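Pilline Angling Club
Minutes of the members' meeting, 29 June 2026

Shirin Mohammadi in the chair.

1. Minutes of the last meeting

Read and agreed. One correction: the lost landing net was found at the Praltari end of the lake and not by the car park.

2. Water levels and weed

The lake is low for the time of year. Pegs along the north bank can still be fished, but the last two before the reed bed have very little depth in front of them and are best left alone until we get proper rain. Blanket weed has spread from the inlet. It was agreed to rake it by hand before any talk of treatment, as the dye used a few years ago put the tench off for most of the summer.
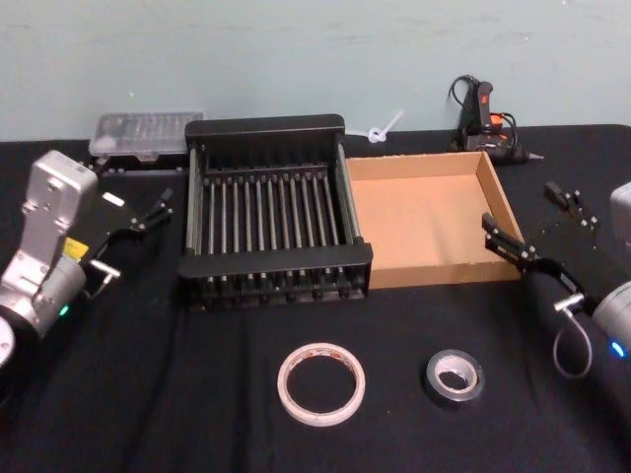 Rakes will be left in the lock-up and members are asked to put the weed well back from the edge, leaving it overnight so that snails and beetles can find their way back in. Anyone raking alone must wear a life jacket.

3. Stocking

A price has been received from Bakhtiari for 400 crucian carp, to go in once the water cools. The fish would come with a health certificate. Members were in favour, provided no more bream are added. The price was accepted and the deposit will be paid in July.

4. Hooks and nets

The barbless rule stays as it is. There were complaints about dry nets being used on match days. All nets are to be dipped before fish go in them, and keepnets are for matches only. The limit in a keepnet remains 50 lb, with carp kept separately.
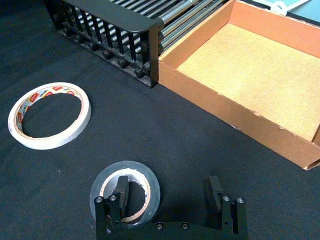 5. Access track

The gate on the Flivlow side has dropped on its hinges again and has to be lifted to close. A new post is needed. It was agreed to spend up to £2000 on the post and on stone for the worst of the ruts. Until then members should park at the top and walk down if the ground is soft.

6. Night fishing

A proposal to open 11 pegs for night fishing was put forward. Those in favour said the bigger carp are hardly ever caught in daylight. Concerns were raised about noise, bivvy lights and litter. 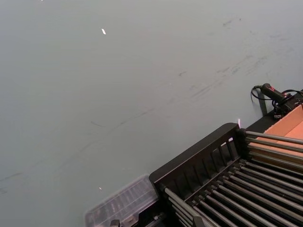 A member replied that the same worries were aired when the evening ticket came in, and that the bank had been no worse for it. He asked for a trial limited to the south bank, with names entered in the book before dark. This was put to the vote and carried.

7. Any other business

The weighing scales need checking before the next match. Old line is still being left in the hedge by peg three. Please take it home and cut it up before binning it.

Next meeting to be fixed by the chair.

© Pilline Angling Club | Contact the secretary | Back to top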